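Home | Grippers | Recording Kits | Spare Parts | Support

February – by the Jemasen product team

Ultilier Two-Hand Recording Kit

The Ultilier kit is made for teams who collect examples of hand work for a learning system. One person holds a gripper in each hand and does the task at normal speed. No robot arm is needed on site, so you can record in a home, a shop or a small workshop.

In the case you find 2 grippers, a charger, a set of spare finger pads and a printed guide. Each battery gives 100 minutes of recording. One gripper weighs 700 grams, and we advise a short rest between the sessions.

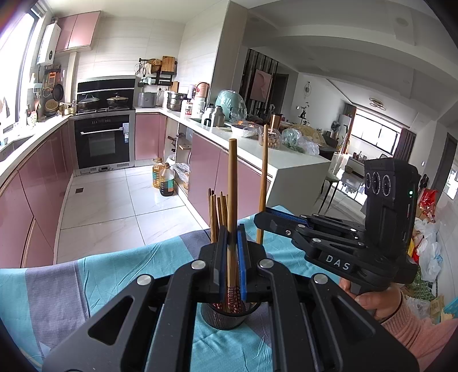 Small and thin objects are the hardest part of many task lists, and we ask new users to practice with them first. A good start is to take one wooden chopstick out of a full mesh holder – the pads must close on a single stick and leave the bundle in its place. Keep the second gripper near the table during the lift, so both hands stay part of the example.

Our office in Ustville lends the kit for nine days before you decide. The Saarinen carry case is sold separately. For spare pads, please write the serial number of your gripper in the order form.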